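Isano opens its sitting-room lab and lets visitors teach the robots

November 16, 2024

I have spent a good chunk of this week with my elbow in the air, trying to persuade a robot arm to put down a block of wood gently. I managed it in the end. My elbow has not forgiven me.

The occasion was the first open afternoon at Isano, the small robotics outfit on the upper floor of the old Duller building, down by the canal. They have been there since March, and most people who walk past have no idea what goes on upstairs (I was one of them, and I walk past nearly every day on the way to get bread). The firm works on ways for ordinary people to show a robot a household job, with no programming at all. You do the job, the robot follows along, and the recordings go into a big pile that a computer program later learns from.

The project is called Prultodine, a name which sounds to me like something you'd rub on a sore knee. The team are rather fond of it, so I kept that to myself until now.

There are two ways to do the teaching, and visitors got a go at both. The first is the one I liked best. You take hold of the arm near the wrist and simply lead it about. I expected to have to heave, because it is a big solid thing, but the motors carry the weight for you and it glides along like a well-oiled gate. Every bend of every joint is noted down while you do it. The staff call this teaching by hand, and a lad of nine or so ahead of me in the queue had it worked out in less time than it took me to find somewhere to put my coat.

The second way is remote control. You stand back from the arm holding a controller, and as you move your hand the arm moves its own. Squeeze the trigger and the gripper closes. It sounds easier and it is a great deal harder! Your hand can turn in ways that the arm can't follow without a long think, and from where you are standing it is surprisingly difficult to judge whether the fingers are just above the block or a good inch behind it. I closed them on thin air several times. The woman looking after my turn was very patient and said everyone does that, which I chose to believe.

The jobs themselves are small. Picking up a block and setting it down somewhere else. Moving a toy car. Lifting one of the flat cut-out shapes, which are the devil's own work, as there is so little of them to get hold of. The pieces get shuffled about between goes so that the robot doesn't just learn one fixed path and trot along it for ever.
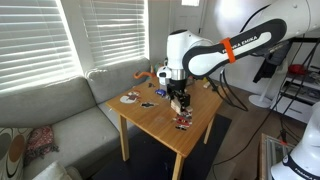 A single go is called a demonstration, and it is kept short. Mine were given 15 seconds each by remote control, after which a little chime sounds and that's your lot, finished or not. You can say whether you want yours kept or thrown away. I asked for my first to be thrown away and was told, quite kindly, that they would like to hang on to it, as the wobbly ones are useful as well. If a robot has only ever been shown perfect tries, I was told, it has no idea what to do when something starts to slip. So somewhere in the Prultodine collection there is a record of me chasing a block across a table, and I suppose it will outlive me.

Before the doors opened the team had 700 demonstrations in the collection, nearly all of them done by their own staff. By the time the kettle went on at the end of the afternoon the total stood at 804. They were delighted with that, and not so much for the number. The trouble with having the same few people do all the showing is that the robot picks up their habits. One of the engineers told me she always comes at a block from the left, had never noticed she did it, and only found out when the arm began doing precisely the same. A roomful of strangers, with all their different ways of reaching for things, was just what was wanted.

I did ask what it was all for, as I imagine most of you would. The long aim is help around the house for people who find bending and reaching difficult. The nearer aim is a good bit more modest. Isano has been working with Vieira, the repair and refill shop on the corner, which has trays and trays of small parts that come in all jumbled and have to be put back in their places. The plan is to have an arm there on trial, sorting under the eye of whoever is behind the counter, and for the shop staff to do the teaching themselves. If the thing gets a part wrong, they would take it by the wrist and show it again.

I popped into Vieira afterwards to see what they made of it. The answer was cautious but friendly. They would be glad of help with the trays, they said, and they'd want it to be quiet. I can report that it is fairly quiet. There is a soft hum and now and then a click as the brakes come off, and you could easily hold a conversation over it - we did, for most of the afternoon.

What struck me more was how soon people stopped being nervous. At the start there was a lot of hanging back by the door. Everyone wanted somebody else to go first. There's a big red stop button, and each visitor was shown it before anything else and made to press it once, which I thought was a sensible touch. After that the mood loosened no end. One older gentleman, who had told us all loudly on the stairs that he didn't hold with any of it, had three turns and was asking for another when I left.

I'd have liked to see a bit more of what the robot does once it has been taught. We were shown one short run near the end, with the arm working on its own and no hand on it. It went down to the block well enough, paused for so long that we all began to murmur, then picked it up and put it down a little way off. There was some clapping. On the next try it missed, and shut its fingers very firmly on nothing, exactly as I had done. The engineers were not in the least bothered and said it needed more showing. I felt a certain kinship with it.

If you fancy a go, there will be more open afternoons in the new year, and the team hope to hold one a month if there's enough interest. It's free, and children are welcome with a grown-up. You don't need to know a thing about computers. You do need to be able to manage the stairs, I'm afraid, as the lift in the Duller building is still out of order. Isano say they will bring the remote control set-up down to the ground floor for anyone who lets them know beforehand, and there's a sign-up sheet by the street door as well as one on the counter at Vieira.

Wear something with loose sleeves. I had on my thick winter jumper and by my second turn I was boiling.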